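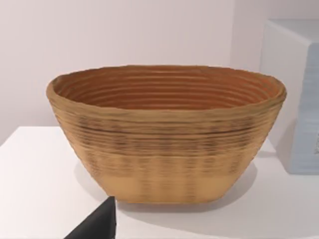
1/ Can a machine do a Saturday-type chore yet? A thread

Okay, I've been promising this one for ages. I bake bread at home, I help out in a little bakery called Ellery when they're short-handed, and I read far too much about robot arms. So this thread is about the place where those three things meet: baskets. Picking them up, moving them, emptying them, putting them away.

2/ The render up top is the basket task in a nutshell. Oval basket, ridges all the way round, white tabletop, black gripper finger waiting down at the front. It looks like the coiled cane kind we use for proofing dough, and I've handled so many of the real ones that I get a bit giddy seeing one turn up in a simulator!

3/ Why a basket? People assume the hard chores are the heavy ones. A basket weighs next to nothing. But think about how you'd tell somebody to pick one up if they'd never done it. Where do you grab? How hard? Do you use one hand or two? I tried to write it out for my own amusement and gave up halfway down the page.

4/ The first thing to look at is the rim. It's thick and rounded, and it flares a little at the two ends. My hand goes over that lip without any thought at all, thumb outside, fingers in. For a gripper with two stiff fingers, the sensible move is pretty much the same: one finger inside the wall, one outside, squeeze gently, lift.

5/ Except an oval gives you choices. Pinch it in the middle of a long side and the far side wants to droop. Pinch it at one end and the whole length hangs off your grip like a diving board. With an empty basket you'd get away with either one. With a kilo of wet dough in it, good luck.

6/ Then there's colour. Tan outside, a warmer orange-brown inside, darker streaks under the rim. Lovely to my eye. For a vision system all those stripes can be a help (heaps of texture to lock on to) or a nuisance (every coil looks like the coil above it). I've seen people argue both sides with real heat and I enjoy every minute of it.

7/ Someone always asks why you'd practise in simulation when a real basket costs less than lunch. Fair question! The answer is repetition. You can run the same pickup 300 times while you make dinner, nudge the basket a finger's width each time, and never sweep up a single bit of broken cane.

8/ I know because I've had a go. I've been using Hulla, a hobby simulator, on an old desktop in the spare room. Since August I've logged 2526 attempts at moving baskets, bowls and tubs from one spot to another. I keep a spreadsheet. My family has opinions about the spreadsheet.

9/ What I've learned so far, in no special order.

Straight-sided tubs are easy. Once the arm gets a decent hold, it pretty well always makes it to the other side of the table.

Round bowls are middling. They like to spin.

Ovals are my favourite kind of trouble, because the grip that works when they're lying left to right is no use when they've been turned.

10/ Sloped walls matter more than I expected. When the sides taper in toward the base, flat fingers don't sit flat against them. You get contact up near the rim and daylight lower down. Tilt the wrist a touch to match the slope and things go much better – that one change was the best evening I've had on this whole project.

11/ Clutter matters too. Put something boxy behind one end of the basket and your tidy approach from that side is gone. A person just comes in from somewhere else. My arm, left to its own devices, will happily try to go straight through the box and then sulk.

12/ Now the real world, where I'm less cheerful but still hopeful. At Ellery the baskets live in stacks. Each one nests down inside the next, there's flour through every groove, and two of them will stick together just when you're in a hurry. You give them a wiggle and a knock on the bench. I haven't met a machine that knows about the wiggle.

13/ And tipping out! You flip the basket over, give it a small confident shake and the dough lands on the peel with those beautiful rings on top. Too timid and it hangs there by one corner. Too rough and you've knocked the air out of it. I ruined plenty before I got the feel, so I'm not going to be snooty about a robot needing practice.

14/ A few replies to my last thread asked about the bigger gear, so a quick word. Large bakeries have had automation for donkey's years. Dough dividers, conveyors, tray loaders, all of it fast and dependable. What they share is that everything arrives in the same place, the same way up. The shop-floor jobs left over are the ones where things arrive any old how.

15/ That's the gap I find exciting. A small bakery can't rebuild its whole back room around one machine. It needs something that can stand at the bench we've already got and cope with the baskets we've already got, including the chewed-up one that everybody avoids and I secretly like.

16/ I went along to an open evening at Ostel, a shared workshop near me, where they had an arm sorting kitchen things into a rack. It did cups nicely. It did a colander on the second go. It set a wicker tray down so gently that I clapped, and I was the only one clapping, and I'd do it again.

17/ It was slow, mind you. Nearly two minutes for the tray. I could've cleared the table, wiped it and put the kettle on. But slow is a different problem from can't, and two years ago I'd never seen one manage that tray at all.

18/ So where do I land, chore by chore?

Moving an empty basket across a clear table: yes, I'd call that doable now.

Moving a full one: sometimes, with a careful grip and a bit of luck.

Unstacking floury ones: not that I've seen.

Tipping out a loaf without wrecking it: no, and I'd love to be proved wrong.

Brushing the flour out of the grooves afterwards: please, somebody, work on this one. I'll bring the bread.

19/ At home it's the same story with different objects. Folding tea towels, picking socks off the floor, getting the lid back on the container it belongs to (I can't do that one either). Anything soft, anything tangled, anything that changes shape when you touch it. Baskets sit in a nice spot in between. They hold their shape, more or less, but they aren't neat like a box.

20/ If you want to try this yourself, start with one object and one table. Don't load up a whole kitchen on day one like I did. Get the arm to touch the rim without shoving the basket away. Then grip. Then lift a tiny bit. Then turn the basket and start again and be humbled.

21/ Also, model your friction properly! I had mine set far too low for a whole fortnight and thought I was just bad at this. The fingers were sliding off as if the rim had been buttered. Rough rims should feel rough in there.

22/ Next up for me is a project I'm calling Cumum, which is just the basket task with a second basket to nest into the first. Lining up two ovals is fiddly, as they'll only sit one way or the other way round, and a little bit of twist jams the lot. I've done a handful of runs and the results are comical so far.

23/ I'll post the numbers when there are some worth posting. In the meantime, if you work in a bakery, laundry, café, wherever, tell me the one small job you'd hand over tomorrow. Boring ones especially. I'm making a list and the boring ones are at the top.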